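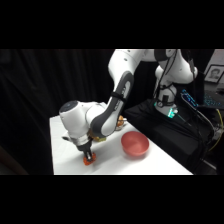
Nhàn Đào wrote back that the bowl should go on the table before the guests sit down, and that everybody knows this. I put her remark first in the talk, and I will read it aloud, slowly, and then wait a little. People usually laugh or they nod. Both are fine.

Speaker notes, "A Bowl for Small Things"
Talk at Pellirgate, evening session, starts at 9

Opening

Say good evening, thank Duyên Lại for the invitation. Say that I am not a designer. I write about tables at home and how people clear them. My subject tonight is small: where do the little things go, when they are out on the table and a meal, or homework, or a game must begin.

Look at the first slide again. A salmon-red bowl, open and ready, and an orange thing next to it which is not in the bowl. Behind, something round, and something like a small white cup. I want people to keep this table in mind, I come back to it two times.

Ask the room: who has a bowl at home that was bought for food and never had food in it? Wait for hands.

Part one, the bowl that has no job

In my house the bowl came from Ostell, the shop near the old bus station, closed now. My mother bought it for soup. It was too shallow for soup. For one winter it stood on the shelf, and then it came down to the table and collected things: a lemon, two keys, a plastic dinosaur, the cap from a pen. (Do not tell the dinosaur story here, it is too long. Keep it for questions.)

The point to make: a bowl without a job gets a job. A bowl with a job, for example the fruit bowl, is defended. In my family one person always says "that is for fruit" and takes the keys out again.

Nhàn's remark is about this. For her the bowl is part of setting the table. It comes first, then the small things go in, then the plates come. When I grew up we did the opposite - plates first, and then everybody was pushing things to the side with the elbow.

Part two, what I asked people to do

Slide with the form. Explain it simply. I asked 11 households to keep one open bowl on the table during May and to write in the evening what was inside. No rules about what may go in. Vinh Hoàng helped me to type the notes, please say thank you to him, he sits in the back.

Together they wrote down 769 things. Read a few lines from the notes, with pauses:

"One mandarin, half a mandarin, the skin of a mandarin."
"Earring, not mine."
"Battery, I don't know if good or bad."
"Same walnut as yesterday."

The walnut was in the notes of Lộc Phí for 9 evenings. He confirmed to me that it was the same walnut.

Then the important part. In 3 of the households the bowl was emptied every evening. In the others it was emptied when it was full, or when visitors were coming. I expected the first group to be happier with the bowl. They were not so happy. They told me it was one more thing to do after dinner.

Go slow here, this is where I lost people the last time.

Part three, food and toys in one bowl

Go back to the first slide. The orange one on the table, I cannot say from the slide if it is a toy or something to eat. The same question with the round one in the back, a ball or a fruit. Ask the room to vote, toy or food. Do not tell them an answer, I have no answer to give.

This is a real question for families with small children. Vy Lâm does not mix them. She keeps two bowls, a pale one for eating and a bright one for playing, and her son learned it before he could say the colors. I think it is a good method, but it needs space, and my table is small.

If the time is short, skip the part about lids. If there is time: the lid from Elik, why I bought it, why it is in the cupboard. A lid makes the bowl into a box, and people put a box away.

Part four, how to start at home

Say these in a normal voice, not like a teacher.
Choose a bowl that is wide and not deep.
Put it where the hand arrives first. At our house this is the corner near the door.
Leave it empty on the first day.
When it is full, tip it out on a towel and sort there.

Questions

Somebody will ask about cats. Answer: yes, the cat will sleep in it, if the bowl is big enough. Ours is called Ông and he prefers the salad bowl.

The dinosaur story, if anyone wants it.

Remember to take the forms back from the front table, and switch off the projector before leaving.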